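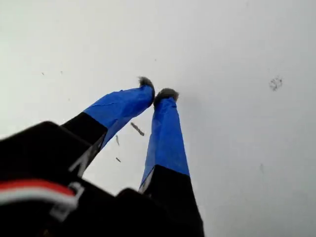
居家 · 修补与保养

胶带和毛毡

文／Maxence Renaud　一月　阅读时间约12分钟

Uliana Vakulenko 的工作台上有两只抽屉，左边放胶带，右边放毛毡。胶带那只拉开时会卡一下，得往上提着点才能拉到底。她说这只抽屉已经卡了好几年，里面东西太重，把滑轨压弯了。

她的铺子叫 Kobzar，在 Halow 的老街靠河一头，门面很窄，进深倒不小。送来修的东西大多不值钱：拖地时会刮地板的餐椅，手柄开裂的园艺剪，一碰就晃的台灯，关上时砰砰响的柜门。很多顾客到店里来，以为要换零件，最后带走的是一小截胶带，或者几片剪好的毛毡，再加上一番怎么贴的交代。

我去 Kobzar，原本是为了修一把椅子。椅子是 Ositwood 的，橡木，买了339欧元，坐着很舒服，唯一的毛病是椅脚下的毡垫总是掉。掉下来的毡垫粘在地板缝里，灰扑扑的，边上全是毛和头发。我换过三回，每回撑不过一个季度。

Vakulenko 把椅子翻过来，用指甲刮了刮椅脚底面，问我贴之前擦过没有。我说擦过，用湿抹布。她又问擦完等了多久。我没有等。

“那就是贴在水上了。”她说。

先说毛毡

市面上叫“毛毡”的东西差别很大。羊毛毡是羊毛纤维遇热遇湿后反复挤压，互相咬在一起形成的，密度高的那种摸起来发硬，用刀切开，断面整齐。化纤毡多半是针刺出来的，纤维之间靠钩连，便宜，颜色也多，时间长了容易起毛、分层，边缘散开以后，尖端会变成一小撮绒。两种都能用，用的地方不一样。

餐椅、书桌椅这类每天要拖来拖去的东西，Vakulenko 用硬羊毛毡，厚度5毫米。再薄，压一阵子就实了，跟没有一样。再厚，侧向受力时容易被推歪。柜门和抽屉的缓冲用不着这么讲究，化纤毡就行，受的是正面的压力，不怕搓。相框背面、花盆底下、台灯座底下，也都可以用化纤毡。

至于泡棉，她的态度比较保留。泡棉软，回弹好，刚贴上去的时候手感胜过毛毡，可是遇到重物会塌，塌了就回不来。有些泡棉放久了还会变黏、掉渣，清理起来很费工夫。她店里也卖泡棉，主要给门窗缝用，垫家具脚的时候她会劝顾客换成毡。

毛毡买回来多半是圆片，背面带胶。圆片省事，问题是尺寸常常对不上。椅脚底面如果比圆片小，毡就会伸出去一圈，伸出去的部分没有东西压着，每拖一次就往上翻一点，翻到最后整片掀掉。所以她宁可买整张的回来自己裁。裁的时候把椅脚按在毡的背纸上，用铅笔描一圈，然后沿着线往里缩一点点下刀。缩进去的那一圈很窄，看不太出来，拖椅子的时候毡边就不会先碰到地板的接缝。

裁厚毡要用新刀片。钝刀会把纤维拽出来，边缘毛毛糙糙，还没开始用就已经像旧的。剪刀可以剪薄毡，剪厚的时候上下两层会错开，边成了斜的。她用美工刀，靠着钢尺，第一刀轻，第二刀再切透。圆形的就慢慢转，转的是毡，刀不怎么动。

粘不住的原因

毡垫掉下来，大部分时候毡本身没有坏，坏的是胶和木头之间那一层。

新家具的椅脚底面往往没有好好处理过，有的留着蜡，有的留着一层薄薄的漆粉，有的干脆是粗锯面。旧家具更麻烦，上一片毡垫留下的胶混着灰，看着是平的，其实是一层软壳，新的胶粘在软壳上，软壳一走，什么都跟着走。

Vakulenko 的做法是先用刮刀把旧胶铲掉，剩下的用一点酒精化开，擦净，晾着。漆面家具她会先在不显眼的地方试一下，有些老漆碰到酒精会发白发雾。粗锯面要用砂纸磨几下，磨完把粉末刷掉，再用干布抹一遍。做完这些，她把椅子倒放在桌上，去做别的事，过一阵子才回来贴。

贴的时候从一侧往另一侧压，免得把空气闷在中间。压实之后，椅子仍然倒着放，放一夜。她说顾客最不愿意听的就是这一句，大家都想当场拎着椅子回家，坐下吃晚饭。压敏胶在刚贴上去的时候只有一部分力气，后面的力气要等。

如果是特别重的桌子，或者椅子常年在瓷砖上拖，她会放弃背胶，改用带钉的毡脚，先钻引孔，再敲进去。钉子要对准木头中间，离边太近会劈。硬木不钻引孔直接敲，劈的可能性很大，她柜台底下收着一条劈成两半的椅腿，专门拿给不信的人看。

再说胶带

左边那只抽屉里的胶带，按粘性分成前后两排。前排是撕得下来的，后排是撕不下来的，她就是这么叫的。

撕得下来的，主要是遮蔽用的纸胶带，刷墙的时候贴踢脚线、贴窗框。很多牌子把这类胶带做成蓝色，于是一般人看见蓝胶带，就以为都是刷墙用的。颜色说明不了什么。蓝色的布基胶带、蓝色的塑料绝缘带、蓝色的纸胶带，放远了看差不多，用起来完全是几种东西。她教顾客的分辨办法是撕一下：纸胶带横着一扯就断，断口是毛的；布基胶带也能用手撕，撕开有声音，断口挂着线头；塑料的扯不断，会先拉长、颜色变浅，然后才断。

撕不下来的那排里，她用得最多的是 Foretlow 的布基带。胶厚，能填进不平的表面，缠在木柄上抓得牢。缺点也在胶厚上，夏天放在车里或者窗台上，胶会从边上挤出来，沾一手。缠在工具把手上的，过一阵子边缘会粘一圈黑灰，只好拆了重缠。

缠把手这件事，看着谁都会，真正缠得平的不多。Vakulenko 让我缠了一把旧锤子的木柄，缠完她看了一眼，递给我一把刮刀，叫我拆掉。

我的毛病是拉得太紧。胶带拉紧了会变窄变薄，缠上去当时很服帖，过几天它想缩回原来的长度，两头就开始翘。还有就是搭接不匀，有的地方叠了厚厚几层，有的地方刚刚挨上，握在手里一棱一棱的。皱褶多半出在粗细变化的地方，木柄靠近锤头那端是收窄的，胶带斜着往上走，一边松一边紧，松的那边自己就起了皱。

她的缠法是这样的。起头先直着绕一圈，压住线头，再开始倾斜。每一圈压住上一圈的一半，眼睛盯着边，手里的力气保持不变。碰到收窄的地方，宁可剪断，换成短的几段分开贴，也不硬拐。收尾同样直着绕一圈，用剪刀剪齐，别用手撕，剪完拿指甲或者勺子背沿着接缝刮一遍。

方向也有讲究。握的时候手往哪边滑，胶带的搭接边就该背着哪边，像屋瓦一样。搭接边迎着手的方向，用不了多久就会被搓起来，卷成一条黏黏的细边。

旧胶带留下的胶

拆旧胶带比贴新的花时间。刚贴上不久的，慢慢撕，角度放低，贴着表面往回拉，一般不会留下什么。贴了几年的，基材和胶已经分了家，撕下来的是一层干壳，胶还在上面。

先用吹风机加热，热风离远一些，来回扫，等胶软了再撕。木头和金属都经得住，薄塑料要小心。剩下的胶，Vakulenko 先试最温和的办法，用一块新的胶带去粘，按上去，猛地提起来，反复多次，能带走不少。再不行就用食用油，抹上去，盖一张厨房纸，等它慢慢渗进去，然后用塑料刮片推掉。油要用洗洁精洗干净，残留一点，新胶带就贴不牢。没上漆的木头她不用油，会留下印子，她用橡皮，普通的白橡皮，擦到胶结成小条，自己滚下来。

有顾客拿来一张书桌，桌沿缠过一圈胶带，揭掉之后漆跟着起来一大片。她看完说修不了，只能把整个桌沿的漆磨掉重做，费用比桌子还高。那位顾客想了想，又买了一卷胶带缠回去了。

两样一起用

胶带和毛毡放在一起用的时候，比单独用更容易出错。

常见的情况是在细的东西顶端包毡：拐杖头、晾衣叉、撑窗户的木棍、梯子顶上靠墙的那两端。顶端面积小，光靠背胶粘不住，就要在外面缠胶带固定。梯子靠墙那头尤其值得包一包，刚刷过的白墙或者浅灰墙，铝梯子靠一下就是一道黑印，擦是擦不掉的，擦多了那一块还会发亮，只能补漆。补漆又要配色，浅灰白是最难配的，差一点点，白天看不出来，晚上开了灯就是一块补丁。

包的顺序是先毡后带。毡剪成长条，从顶端一侧搭过去，翻到另一侧，两边各留出一截，再用胶带把这两截缠在杆子上，顶端的毡露在外面。胶带不要盖过顶。有人担心毡会掉，把胶带一路缠到头，连顶也封上，毡就白包了，接触墙面的变成了胶带，又滑又会留印。

露出来的毡用久了会毛，边上拉出一撮一撮的纤维。这不影响使用，用小剪刀修一修就好。真正该换的时候，是毡被压得又薄又亮，按上去没有弹性，或者里面嵌了沙子。嵌了沙子的毡比没有毡更伤地板，Vakulenko 对这一点很坚持。她让顾客每次大扫除的时候把椅子翻过来看一眼，用旧牙刷刷一刷，有硬粒就挑出来，挑不干净就换。

她还有一个习惯，包完之后在胶带的收尾处折一个很小的角，让它自己粘自己，下次拆的时候有地方下手。我觉得不好看，她说放在背面。

买多少合适

家里备什么，Vakulenko 的单子很短：一卷布基胶带，一卷纸胶带，一张硬羊毛毡，一把换得了刀片的刀。她不建议买大包装的圆毡片，那种一大袋各种尺寸的，常用的那个尺寸很快用完，剩下的在抽屉里放着，背纸自己翘起来，胶沾了灰。胶带也会老，放在暖气旁边老得更快。她的胶带都平放，侧面垫一张蜡纸，省得两卷粘在一起。

她自己是例外，因为她舍不得丢。停产的颜色、换过配方之前的老批次，都留着。有一年店里清点存货，光是裁剩的毡片就装满了4只鞋盒，近2000片，大小不一，按厚度分开。小的可以垫在抽屉里，垫杯子底，垫在砧板下面防滑。有些小到只能垫在相框的角上。来修东西的小孩如果等得无聊，她就抓一把给他们拼着玩。

深色地板的人家常问她有没有黑毡。有，可是她更愿意卖灰的。灰色的毡是否脏了、薄了，看得出来；黑的总是一个样子，等发现的时候地板已经划了。棕色的卖得最好，贴在木椅脚下几乎看不见，她说不上喜欢，也照进货。

瓷砖地和木地板要分开对待。瓷砖硬，砖缝会刮毡边，毡要更小一圈，还要更常换。软木地板怕压，重家具脚下的毡最好加大，把重量摊开。地毯上用不着毡，用了反而拖不动，毡和地毯的绒会互相抓住。这种情况她推荐硬塑料的滑脚。

我的椅子

Ositwood 的那把椅子在 Kobzar 放了一夜。第二天下午我去取，四只脚都贴好了灰色的毡，边缘缩在木头里面。她让我把椅子放在店里的水泥地上推一推，声音闷闷的。

收的钱很少，多数是毡的钱。她从右边抽屉里又找出一块同样厚度的边角料，叫我带回去，说后脚磨得比前脚快，人往后靠的时候重量都在那儿，到时候只换后面的就行。

我顺手买了一卷 Foretlow，打算回去把家里那架梯子也包上。她问我梯子什么材料，我说铝的。她说那就先用酒精擦，擦完等一等再缠。

梯子当天晚上就包好了，毡条剪得有点短，其中一边搭下来的部分只够胶带绕两圈。用到现在还在上面，靠墙的时候往左边偏一点，等哪天掉了再重做。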